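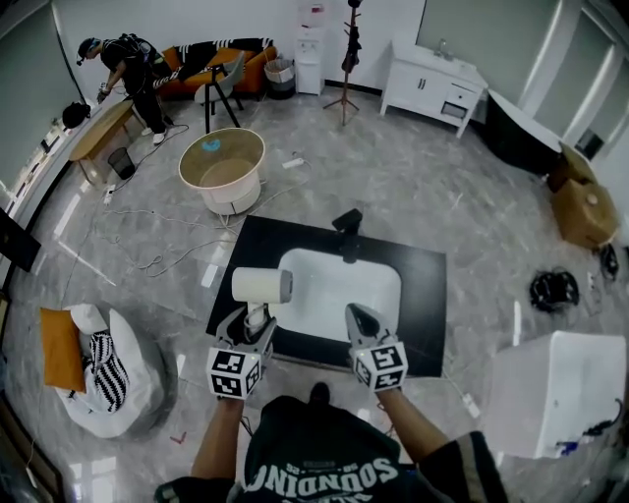
Search this site Enter keywords Go

Projects > Music and Media > Student Reports > Album Sequencing

Track Order and Listener Retention on a Debut Pop Album

Final report, submitted 24th April

This report examines how the order of songs on a pop album affects whether listeners hear it through to the end. The album studied is Fendberg, the first full-length release by the four-member group Zeroteo, issued in October on the Aswood label. The group has described the record as one continuous evening, and its quieter songs rely on household sound. The closing track, Nolte, is built on a kitchen recording. The lyrics of that song mention no room at all.

Method

A total of 79 students took part. Each participant was assigned either the released order or an alternative order prepared for this project, in which the two singles were moved to the second half. Participants listened alone, without skipping, and could stop at any point. They then completed a short questionnaire - the full text is held by the department.

Results

Of the participants, 27 stopped before the final track. Most of these had been given the released order, and the most common stopping point was the long instrumental that follows the second single. Written comments came to 279 separate remarks, of which 70 concerned the placement of the singles. Several participants given the alternative order reported that the opening felt slow but that they remembered the later songs better.

Limitations

The sample was drawn from one campus, and many participants already knew the singles from radio play. Listening without skipping is also unlike ordinary use of a streaming service. A second round of sessions would need to include listeners with no earlier knowledge of the group.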